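News > Resident Bulletin > September > Shared Laundry Service

Changes to the shared laundry service at Drindbridge Court

Following the spring consultation, the Residents' Office has agreed a revised timetable for the shared laundry rooms at Drindbridge Court. The new arrangements take effect in September and apply to all 109 apartments in the North and South buildings. The Office received 58 written responses, and thanks all households that took the time to reply.

The most frequent request was for longer evening hours. Both laundry rooms will now remain open until 10 p.m., with the last wash to be started no later than 8:45 p.m. Morning opening is unchanged at 7 a.m. Residents in the apartments directly above the South laundry room had asked that the dryers not be used late at night, and the closing time takes account of their comments.

Booking will move from the paper sheet to the Atallah system already used for the guest suite. Each household may hold two bookings at a time - one wash and one dry, or two washes. A booking that is not taken up within 18 minutes will be released to the next household on the list. Residents who prefer not to book online may call the Office at extension 2218, and Ms. Lama Hourani will enter the booking for them.
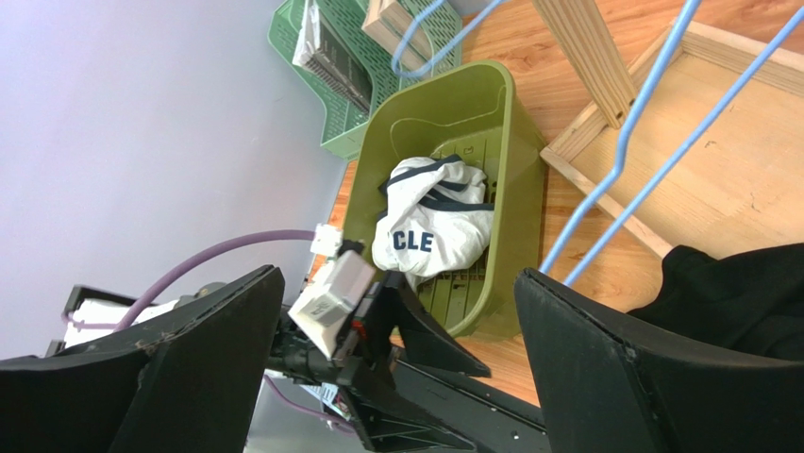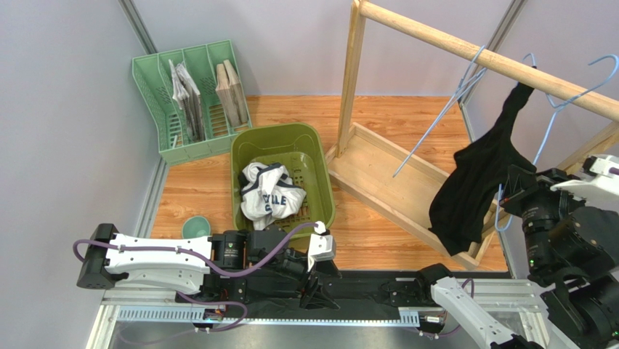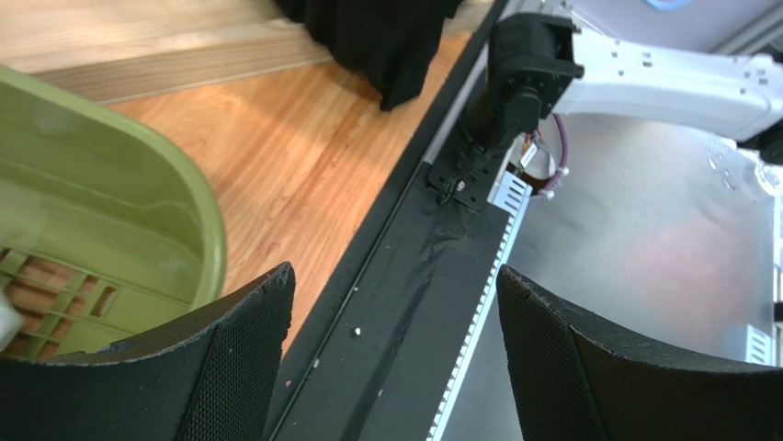
Several respondents raised the matter of items left behind. Clothing found in a machine after the end of a booking will be placed on the shelf by the door and kept there for one week. After that it will be taken to the Office in Gurach House, where it may be collected on request. Households are asked to write their apartment number on bags and baskets, as a number of these look alike and have been taken home in error.

The price of a wash is unchanged. The price of a dry will be reviewed in the new year, when the first bills under the Flidness energy contract have been received. Mr. Tibor Szabó will report on the figures at the winter residents' meeting, and a written copy will be available on request.

The drying yard behind the North building remains open to all during daylight hours and does not need to be booked. Two of the lines have been replaced. The third is out of use until the post has been reset, and residents are asked not to hang anything from it in the meantime.

Questions about the new timetable should be sent to Ms. Afaf Haddad at the Residents' Office.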